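회사 소개

젠덱스(Jendex)는 작은 물건을 놓고, 걸고, 담는 도구를 만듭니다. 열쇠고리, 손바닥만 한 인형, 가방에 달고 다니다 가방을 바꾸면서 갈 곳을 잃은 장식 같은 것들입니다. 회사 소개를 이렇게 시작하면 투자 설명회에서는 반응이 조용한데, 집에 인형이 열 개 넘게 있는 분들은 대체로 고개를 끄덕이십니다.

처음에는 책상 정리함을 만들던 회사였습니다. 칸이 많은 정리함이었습니다. 클립 칸, 메모지 칸, 충전기 칸이 따로 있었고 설명서도 여덟 쪽이나 됐습니다. 구매하신 분들이 보내 주신 사용 사진을 보니 클립 칸에도 인형, 메모지 칸에도 인형, 충전기 칸에는 인형 두 개가 겹쳐 앉아 있었습니다. 클립은 책상 위에 그냥 흩어져 있었고요. 저희는 회의를 세 번 하고 설명서를 버렸습니다.

그래서 지금의 제품은 두 갈래입니다. 담는 것과 거는 것. 이것도 많다는 의견이 사내에 있습니다.

담는 것: 줄몬트(Zulmont)

줄몬트는 턱이 낮은 타원형 트레이입니다. 칸막이는 없습니다. 칸막이를 넣어 달라는 요청이 꾸준히 들어오지만, 저희가 칸막이로 어떤 일을 겪었는지는 위에 적은 대로입니다.

턱을 낮게 만든 것은 손이 들어가야 하기 때문입니다. 시제품 중에는 턱이 꽤 높은 것도 있었습니다. 보기에는 든든했는데, 작은 인형을 꺼내려면 트레이를 뒤집는 편이 빨랐습니다. 시험에 참여하신 분이 정말로 뒤집으셨고, 그날 이후 턱은 계속 내려갔습니다. 더 내려가면 접시라는 지적을 받고 지금 높이에서 멈췄습니다.

색은 짙은 초록을 기본으로 합니다. 분홍색도 하늘색도 만들어 보았는데, 분홍 리본을 단 인형을 분홍 트레이에 올리면 리본이 없어진 줄 알고 찾게 됩니다. 짙은 초록 위에서는 웬만한 것이 다 보입니다. 먼지도 잘 보인다는 후기가 있었습니다. 맞는 말씀이라 답글을 달지 못했습니다.

거는 것: 카르도소(Cardoso)

카르도소는 기둥 하나에 가로대 하나가 얹힌 T자형 걸이입니다. 검은색이고, 더 설명할 것이 별로 없습니다. 상세 페이지를 맡은 외부 업체에서 특징을 열 가지 적어 달라고 하셔서 여섯 번째부터는 ‘세워집니다’ 같은 말을 썼습니다.

가로대 양쪽에 하나씩 거는 것을 권장합니다만, 보통은 한쪽에만 거십니다. 저희도 그렇습니다. 균형을 맞추려고 반대쪽에 걸 것을 새로 사는 분들도 계신데, 그런 소비를 저희가 조장했다는 증거는 없습니다.

술이 달린 장식은 가로대 끝 쪽에 거시는 편이 좋습니다. 기둥 가까이 걸면 술이 기둥에 닿아 한쪽으로 쏠리고, 한번 쏠린 술은 다시 펴기가 번거롭습니다. 미지근한 김을 쐬고 손가락으로 빗어 내리면 어느 정도 돌아옵니다. 다리미는 쓰지 마세요. 써 본 직원이 있고, 그 장식은 현재 추모의 의미로 탕비실에 있습니다.

일하는 방식

작업실은 플랄트베르크(Flaltberg) 건물 2층에 있습니다. 이름만 들으면 알프스 어딘가의 산장 같지만 버스 종점 옆 상가이고, 1층은 국숫집입니다. 점심시간 직전에는 육수 냄새 때문에 회의 결론이 빨리 납니다.

제품은 전부 책상 위에서 써 보고 정합니다. 밝은 나무 상판에 흰 것을 넓게 깔고 그 위에 트레이와 걸이를 놓은 다음, 인형을 집었다 놓았다, 담았다 꺼냈다, 걸었다 내렸다를 반복합니다. 어른이 근무시간에 할 일인가 싶은 날도 있습니다. 그런 날은 급여명세서를 보면 기분이 나아지거나 더 나빠집니다. 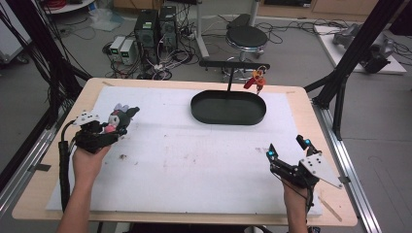
신제품 하나에 이런 시험을 600번 합니다. 숫자의 근거를 물으시는 분이 많은데, 처음에 정한 횟수가 너무 적다는 말이 나와서 늘리고, 또 늘리고, 그러다 다들 지쳤을 때 남은 숫자입니다. 시험표에는 ‘걸림’, ‘넘어짐’, ‘굴러감’, ‘기타’라는 항목이 있고 기타가 제일 깁니다. 언젠가 정리할 생각입니다. 정리 용품 회사의 정리 안 된 문서라는 점은 저희도 알고 있습니다.

바닥에 까는 흰 판은 더러워지면 바꾸기로 되어 있습니다. 얼마나 더러우면 바꾸는지는 정해져 있지 않습니다. 연필로 트레이 자리를 표시하고, 지우고, 다시 표시하다 보면 손때가 앉는데, 새것으로 갈면 표시가 다 사라져서 처음부터 자리를 잡아야 합니다. 그래서 다들 한 주만 더 쓰자고 합니다. 5월에도 그렇게 말했습니다.

시험에 쓰는 인형과 열쇠고리

작업실에는 시험용 소품이 519점 있습니다. 재고조사 때 확인한 수이고, 그 뒤로 누가 더 들여왔는지는 묻지 않기로 했습니다. 비품 구입비로 처리한 것과 개인이 집에서 가져온 것이 섞여 있는데, 집에서 가져온 쪽은 퇴사할 때도 데려가지 않는 경향이 있습니다.

시험용은 까다로운 순서로 분류합니다. 귀가 큰 것, 리본이 달린 것, 술이 달린 것, 머리가 몸보다 무거운 것. 마지막 부류가 제일 어렵습니다. 앉혀 두면 앞으로 숙이고, 세우면 뒤로 눕고, 눕히면 눈이 천장을 보고 있어서 밤에 혼자 남은 사람이 싫어합니다. 줄몬트의 바닥 너비는 이 부류를 기준으로 잡았습니다.

귀나 리본을 잡아 들어 올리면 박음질이 늘어나니 몸통을 잡아 주세요. 사내에서도 귀를 잡다가 들키면 말을 듣습니다.

하지 않는 것

뚜껑을 만들지 않습니다. 뚜껑이 있으면 닫게 되고, 닫으면 잊게 되고, 잊은 것은 이사할 때 나와서 사람을 한 시간씩 앉혀 둡니다.

향기 나는 제품도, 불이 들어오는 제품도 만들지 않습니다. 후자는 시도해 보았습니다. 트레이 가장자리에 불을 넣었더니 인형들이 캠프파이어에서 무서운 이야기를 듣는 얼굴이 되었습니다. 전원이 반대했고, 한 사람은 그 시제품을 집에 가져갔습니다.

‘버리고 나면 홀가분합니다’라는 말도 하지 않습니다. 비우기 강의에 협찬해 달라는 제안을 받은 적이 있는데, 강의 자료 첫 장에 인형이 든 쓰레기봉투 사진이 있어서 정중히 사양했습니다. 갖고 있어도 됩니다. 놓을 데만 있으면 됩니다. 놓을 데는 저희가 팝니다.

수리와 교환

구입 후 60일 안에는 이유를 묻지 않고 교환해 드립니다. 이유를 적는 칸은 있습니다. 비워 두셔도 되는데 다들 길게 쓰십니다. 저희는 그것을 전부 읽고, 몇 개는 작업실 벽에 붙여 두었습니다. ‘고양이가 트레이를 자기 것이라고 생각합니다’가 가장 오래 붙어 있습니다. 교환해 드렸고, 새 트레이도 같은 결과를 맞았다고 들었습니다.

카르도소의 가로대가 기울었을 때는 기둥과 만나는 부분을 한 번 더 눌러 끼워 주세요. 그래도 기울면 보내 주시면 됩니다. 보내실 때 걸어 두셨던 장식은 빼 주세요. 매달린 채로 오는 경우가 가끔 있고, 그러면 저희는 남의 집 아이를 맡은 기분으로 며칠을 보내게 됩니다.

인형 자체의 수선은 하지 않습니다. 바느질을 할 줄 아는 직원이 있지만 본인이 알려지기를 원하지 않습니다.

자주 받는 문의

도매는 30개부터 가능합니다. 색상은 섞으셔도 되고, 줄몬트와 카르도소를 합쳐서 맞추셔도 됩니다.

각인은 트레이 바닥에만 됩니다. 인형을 올리면 안 보이는 자리라고 안내해 드리는데도 주문하시는 분이 계속 계시고, 내용이 대부분 인형 이름입니다.

견학은 받지 않습니다. 작업실이 좁고, 지난번에 오신 분들이 두 시간 동안 열쇠고리만 보다 가셨습니다. 즐거워하셨고 구매는 없었습니다.

채용은 자리가 날 때 이 페이지 아래쪽에 올립니다. 지원서에 소장품 사진을 첨부하실 필요는 없습니다. 첨부하시면 다 같이 보기는 합니다.

찾아오시는 길

플랄트베르크 건물 2층. 엘리베이터는 없습니다. 택배 기사님께서는 계단 옆 선반에 두고 문을 두 번 두드려 주세요. 국숫집과 저희 출입문이 나란히 있어서 헷갈리시는데, 따뜻한 쪽이 국숫집입니다.

최종 수정: 2020년 10월 2일

제품 보기 | 교환 신청 | 도매 문의 | 채용 (현재 없음)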